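**Robot club, sim team, week 5.** Our arm lives entirely inside a laptop, so the snack budget is finally bigger than the parts budget.

Rafia Bukhari has named the project Pustetti. It was that or "final_arm_NEW_2," and I voted wrong.

Goal for September: reach, close, lift. A toddler can do this. Our policy has had 3,000 practice episodes and a great deal of encouragement.

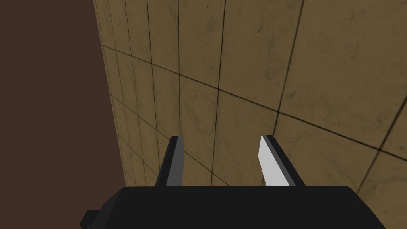 My job is the wrist view, the only thing the policy gets to see. I asked for randomized backgrounds so it wouldn't memorize one boring room, and I am getting what I asked for. Fingers open, nothing between them, and a lot of blotchy beige tile that I now know better than my own bathroom. The pale pad on the right finger is the brightest thing in there, so guess what I'm blaming if the network falls in love with it.

Lucienne Tessier wants the pads darker. I want the lighting varied. We have agreed to try both and each claim the win.

Tonight: 300 fresh episodes, new textures, same arm. The lab closes at 9 and the progress bar doesn't care.

Lucienne's on cubes, Rafia's on the reward function, I'm on tile. Someone please tell my parents I'm studying robotics.

Update: 30 episodes in. Going to get chips.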